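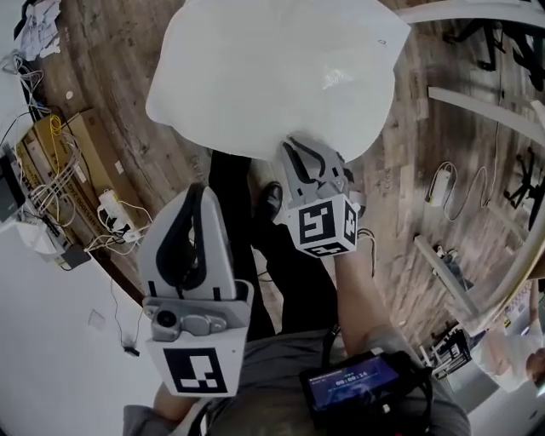 Clodagh Sheehan trouve qu'on devrait toujours commencer par les câbles et garder les sacs pour la fin. Dans son ancien bureau, écrit-elle, les sacs étaient descendus dès le premier matin et il avait fallu en rouvrir la moitié pour retrouver une alimentation. Elle demande aussi si les cartons vides ont été gardés.

Oui, ils l'ont été, au moins ceux qui ferment encore. Pour les câbles, elle a sans doute raison, mais le local ne s'y prêtait pas : il fallait d'abord pouvoir poser le pied quelque part.

Rangement du local, Kerumton, mai

Cette page rassemble ce qui concerne le rangement du local 18, au rez-de-chaussée du bâtiment Gruline. Le local sert de réserve et de coin technique depuis l'installation du réseau. On y dépose les emballages, les rallonges, les papiers en attente et tout ce qui n'a pas trouvé de place à l'étage. Le dernier tri complet remontait à l'arrivée des bureaux de chez Arard. Les légendes sont courtes. Les précisions demandées par courrier ont été ajoutées à la suite.

Sac et cartons
Grand sac en plastique blanc translucide. À gauche, les cartons empilés contre le mur blanc, avec des câbles blancs et un câble jaune par-dessus. La multiprise est au sol, à côté.

Les sacs
Modèle blanc sans lien, acheté au rouleau chez Hayat. Ils conviennent pour les films d'emballage, les calages et les chiffons. Pour le papier, on prend des caisses, le plastique se déchire dès que les ramettes bougent. Les sacs remplis vont dans le couloir, côté cour, et sont descendus en fin de journée. Il ne faut pas les laisser devant le tableau électrique, la remarque a déjà été faite deux fois.

Les cartons
On garde les formats moyens à double cannelure. Les autres sont mis à plat et ficelés. Bernadette Breathnach en avait réservé pour l'envoi des archives à Arard ; ils portent son nom au feutre sur un petit côté et ne doivent pas être repliés. Un carton sans nom est considéré comme libre à partir de juin.

Les câbles
Tri en trois tas : réseau, alimentation, inconnu. Le dernier est de loin le plus gros. Les câbles réseau sont enroulés à la main, sans les serrer, puis tenus par une bande auto-agrippante. Pas de ruban adhésif, qui laisse de la colle et oblige à tout nettoyer l'année suivante. Les câbles jaunes restent ensemble, ils viennent tous de l'ancienne baie et Hyun-seo Oh souhaite les tester avant qu'on décide.

Les alimentations
Chaque bloc reçoit une étiquette avec la tension et le nom de l'appareil quand on le connaît. Un bloc orphelin va dans la boîte bleue, à l'étage. On ne débranche rien sur les prises basses sans avoir suivi le câble jusqu'au bout. L'an dernier, la borne du premier étage est restée coupée tout un après-midi pour cette raison, et le dossier 373 est toujours ouvert chez le prestataire.

Les papiers
Les notices sont regroupées dans un classeur, une seule par appareil. Les bons de livraison vont à Edileuza Honorato, qui les rapproche des factures. Il manque encore celui de la commande 599 ; si quelqu'un tombe dessus, le déposer dans son casier. Le reste part au recyclage, sauf les feuilles portant une adresse, à passer au destructeur.

Le sol
Il s'entretient au balai microfibre, puis à la serpillière bien essorée. Pas de seau posé directement sur les lames. Les cartons lourds se soulèvent, on ne les pousse pas, les rayures près de la porte datent du dernier déménagement. L'étagère prévue pour le mur de gauche a une profondeur de presque 20 pouces, elle dépassera donc un peu du renfoncement.

Reste à faire
Fixer une goulotte le long de la plinthe. Remonter la multiprise pour qu'elle ne traîne plus par terre. Refaire les étiquettes au mur, certaines ne correspondent plus à rien. Trouver un crochet pour les rallonges longues. Bradley Rowbotham a proposé une perceuse et des chevilles, il faut lui rappeler que la cloison du fond est creuse.

Les remarques peuvent être envoyées à l'accueil de Gruline ou glissées dans la boîte du couloir. Le local reste ouvert le matin jusqu'à onze heures, ensuite la clé est à demander à l'étage.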